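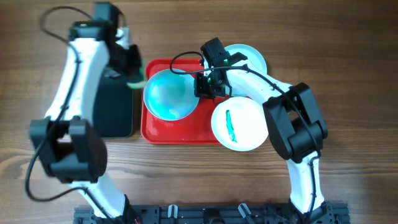
3. Setting the table, first use

Applies to the Rondlow extending table, Okau and Viline tops. Rev. 24/01/2019, replaces the March sheet. Pritchard bench: see section 5.

Before you start. Legs on, all bolts finger tight only. Floor level. Two people for the lift, the top is heavier than it looks.

3.1 Turn the table upright. Lift, don't drag. Dragging bends the foot plates and thats not covered.

3.2 Tighten the leg bolts with the long key from bag 2. Go corner to opposite corner, a half turn each, until snug. Stop there. No power drivers.

3.3 Check for rocking. Press each corner. If it rocks, unscrew the foot on the short side until it touches. Lock nut up against the leg.

CAUTION: Never turn a foot out past the red line on the thread. 16 mm max.

3.4 Open the leaf. Release both catches underneath, pull the ends apart evenly. Leaf comes up on its own springs. Fingers clear of the gap!

3.5 Push the ends back in until both catches click. One click only = not locked. Open and try again.

Note: leaf stiff at first. Eases after a few weeks. Candle wax on the runners, no oil, no spray.

3.6 Wipe the top down with a damp cloth, along the grain, then a dry one. Leave 3 hours before putting anything on it. Overnight if the room is cold.

3.7 Everyday use
- Plates and trays straight on the wood are fine. Lift them to move them.
- Hot pans: trivet, always. Felt mats are not enough.
- Spills up right away, esp. wine, beet, curry.
- Unglazed pottery leaves rings. Put a cloth under it.

CAUTION: No bleach, no scouring pads, no furniture polish with silicone in it. Silicone gets into the finish and the top can't be re-oiled after.

3.8 Re-oiling (Okau only). Twice a year, more near a radiator. Thin coat, wait 16 minutes, wipe off all of it. Oily rags can catch fire by themselves, so lay them flat outdoors to dry before they go in the trash.

Viline tops are laquered. Do not oil. Soapy water and a soft cloth, nothing else.

3.9 Re-tighten leg bolts after 2 weeks, then once a year. Keep the key, tape it inside the frame.

Missing parts: see parts list, section 6. Quote the number on the sticker under the leaf.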